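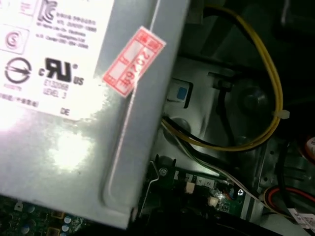 The label side of a power supply. Most of what you want to know before spending money is printed on yours.

How to Pick a Power Supply Without Falling for the Box

Every couple of years I help somebody put together a desktop, and every time they show up with a shopping list they got from a calculator on a store's website. The calculator belongs to a store. It wants you to buy something large. I have yet to see one tell a person that the unit they already own is fine.

So this is the slow way. It takes an evening and a sheet of paper, and it's how I did my sister-in-law Jurgita's machine in April.

Step 1. Add up the parts yourself

Look up the rated draw for the processor and the graphics card on the makers' own spec pages. Those two are nearly the whole bill. Fans, drives and memory are small change, and I put them down as one lump. Jurgita's list came to 339 watts with everything running flat out, something her spreadsheets will never ask of it. The store calculator told her 850.

Write down where each number came from. Forum numbers get copied from other forum numbers, and sooner or later you'll want to know which of yours are real.

Step 2. Leave room, but not a ballroom

A graphics card can jump above its rated draw for a split second, so you do want slack. I take the total and add half again. People who sell power supplies like to double it. If you plan to buy a bigger card next year, use that card's number now and stop there. If you've been planning to buy a bigger card for the last four years, leave it out.

Step 3. Read the label, skip the badge

The box will have a metal-sounding word on it. Efficiency badges tell you how much power gets wasted as heat. They don't tell you how well the thing is built, how steady the output is, or how long it will last. I've seen shiny badges on junk.

Find the table on the label instead and look at the 12-volt line. Volts times amps gives you watts, and that figure should be close to the big number on the box. I once worked out 300 watts on a "500 watt" unit. It went back.

Safety marks are a different matter. They vary by country, and a mark from one place says little about whether the unit was approved for sale in another. They also get faked. If a mark looks wrong, check it against the certifier's public database before you plug anything in.

Step 4. Measure the case before you order

Stores list the width and height of a power supply, which hardly ever matter, and bury the length, which does. Measure from the back wall of the case to the first thing in the way, then take off 20 millimeters for the bend in the cables. If the drive cage comes out, check whether it comes out with a screwdriver or with a drill. My friend Heino Lūse found out the second way.

Count the connectors too. Adapters that split one plug into two come free with all sorts of things, and I throw them away.

Step 5. Be rude about reviews

A review that says "works great, very quiet" after two days is a review of a delivery. Look for people who put the unit on a proper load tester and published the ripple numbers. There are fewer of these than there used to be, and some take ad money from the companies they test. Read them anyway and see if they ever say anything unkind.

Model names are slippery. A maker can change the insides and keep the name, so match the exact part number and the revision if there is one. 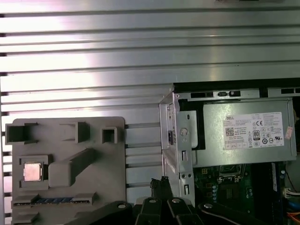
Step 6. Install it and leave it alone

Switch off at the wall and pull the cord. Put the intake fan toward the vent, whichever side that is on your case. Four screws, all started by hand before you tighten any of them. Never reuse modular cables from an old unit, even from the same brand, even if they click in. The plug at the supply end is not standard and the wrong one can kill a drive in an instant.

Then run something heavy for an hour and listen. A little coil whine is annoying and harmless. A burning smell is neither, so switch off at the wall.

As for opening the unit up to "check the capacitors," as a commenter named Gediminas Pärn keeps suggesting under my other guides: don't. They can hold a charge long after the cord is out. Send it back under warranty and let somebody else check them.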